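Outdoors > Fishing > Lures and Tackle > Spinnerbaits

Spinnerbait
Last updated: 3/16/21

A spinnerbait is a fishing lure built on a bent wire, with a weighted head and hook on one arm and one or more metal blades on the other. Used mostly for bass, also pike, pickerel and the odd walleye. The blades turn when the lure is pulled through water and give off flash and vibration. Sometimes mixed up with the inline spinner, a different lure with the blade on a straight shaft, and with the buzzbait, which runs on top.

Construction

The wire is bent in a V or an R shape. Open R bends are easier to make but the line can slide down the arm, closed loops hold the line in place. Thin wire vibrates more and bends out of shape sooner. Thick wire lasts, less thump.

The head is lead or tungsten, molded around the lower arm and the hook shank. Common weights run from a quarter ounce to one ounce. Head shapes matter mostly for how the lure comes through cover - a narrow, pointed head slips past brush better than a round one. Hook is fixed, point up, and sits behind the wire, so the upper arm works as a kind of weed guard.

The skirt is silicone, rubber or hair. Older lures had living rubber, which flares nicely but goes sticky in a hot tackle box. Silicone took over becuase it takes color and lasts. Skirts are held with a rubber collar or tied on with wire or thread.

Blades

Colorado: round, deep cup. Most lift, most vibration. Slow retrieves, muddy water, night.

Willow leaf: long and narrow. Spins tight, more flash, less thump. Clear water and faster retrieves, also better around grass.

Indiana: in between. Teardrop shape.

Two-blade setups are the usual thing now, a small Colorado in front of a bigger willow being the most common. The front blade hangs from a clevis on the wire and the rear one from a swivel. A cheap swivel is the weak point on a lot of lures; if it sticks the blade just drags. Finishes are nickel, gold, copper or painted.

Retrieves

Straight retrieve a foot or two down is the basic one. Others:

Slow rolling - heavy lure, Colorado blades, kept just off bottom. Cold water mostly.

Waking or bulging - fast, rod up, blades just under the surface without breaking it. Spring and fall.

Helicoptering - let it drop on a slack line beside a dock post or stump, blades turning on the fall. Works best with a single blade and a short arm.

Bumping cover is a part of all of them. A spinnerbait that hits a stump and changes direction tends to draw a strike, one that never touches anything often doesn't. Trailers (a split tail or a grub) add bulk and slow the fall. Trailer hooks help with short strikes but snag more.

Regional use

Lake Evholm has a long spinnerbait tradition, mostly because of the flooded timber at its north end. The August night tournament there was for years won on black single-blade lures and little else. On the Britton River the water stays stained most of the year and local anglers go with chartreuse and white, gold blades.

The Clikcombe was a short-arm model made near Evholm, sold through bait shops and by mail. First run was 2000 lures. A heavier version, the Mallet, came later with a flat-bottomed head meant for slow rolling over rock. Nearly 600 of those were made before the mold cracked. Seven colors, black being the one collectors ask for. Both turn up at swap meets, often with replacement skirts, which lowers the price. 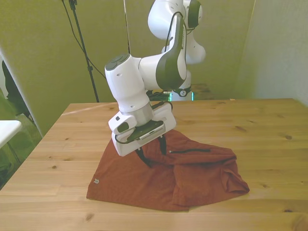 By the Tackle Desk

Tackle

A medium-heavy rod between six and a half and 7 feet covers most situations. Line is usually fluorocarbon or mono, with braid around heavy grass. Snaps are generally avoided on R bends as they slide around; a direct knot is better. Reel speed is a matter of taste, slower gears make slow rolling easier.

Care

Bent wires can be straightened by hand but each bend weakens them. Check that the upper arm lines up with the hook, otherwise the lure rolls over on its side at speed. Dry before storing, rust starts at the swivel and the hook eye. Skirts shoud be kept apart from soft plastics, some plastics melt them.

See also: buzzbait, inline spinner, chatter-type jigs, swim jig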